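Saturday, March 26, 2022

Went in at ten, later than I meant to. Ashok Prajapati was already there with the kettle on. We had said we would get the cooking things sorted before April and neither of us had touched them all week.

Started with the stove. I wanted it on the white table, with the teal rectangular pan beside it and the shelves close by on the left, so I can reach a basket without walking around anyone. 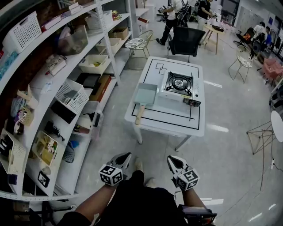

Ashok thinks the pan is too small for two people. I think it's fine for eggs, and eggs are mostly what we make. He also wants to label every basket on the shelves. I said he could do the top ones and we'd see. The wicker one at the bottom I'm leaving alone.

Lunch was bread and the rest of the soup. Tiwari called about the invoice, number 1234, which still isn't paid. I said Monday.

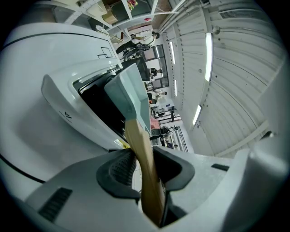 In the afternoon I wrote the list for Hikgate: paper towels, 12 small jars, dish soap, a lid that fits something. Ashok added oil and crossed out the jars. I put the jars back.

Home by six. My back is sore. Need to call Rusa tomorrow and ask if she wants the old pans.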